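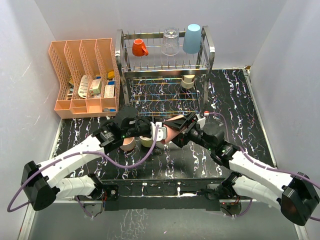
Perguntas frequentes: os robôs já arrumam a louça?

O robô lava a louça?
Não. Nos testes da Cernwood, a tarefa é só arrumar: canecas e copos entre a bancada e o escorredor.

Por que dois braços?
Uma caneca pequena pode ser segurada pelos dois lados e inclinada entre as garras. Com um braço só, é preciso apoiá-la em algum lugar para mudar a pega.

Qual é a taxa de acerto?
Na última rodada, em julho, 84% das peças ficaram na posição pedida. A rodada teve 300 tentativas. A anterior, com 200, usou só canecas de plástico e não entra na conta.

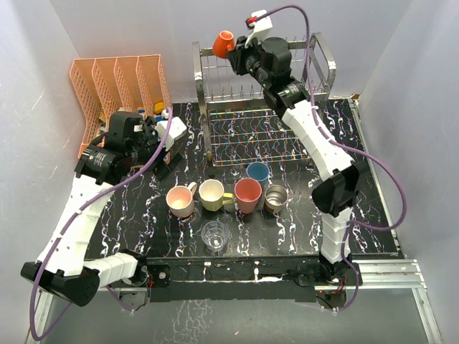
Caneca laranja na garra direita, acima do escorredor. Na bancada, entre outras peças, um copo transparente e um de aço inox.

Vidro é mais difícil?
Sim. Peças transparentes ou com reflexo ainda confundem o sistema – o inox também.

É mais rápido que uma pessoa?
Ainda não.

Posso comprar um para casa?
Não há versão doméstica à venda. O módulo Kimmont é oferecido apenas a copas de empresa e cozinhas industriais, sob consulta.

Quando sai a próxima rodada?
Depois que o sistema completar 1000 tentativas internas. Os resultados serão publicados nesta página.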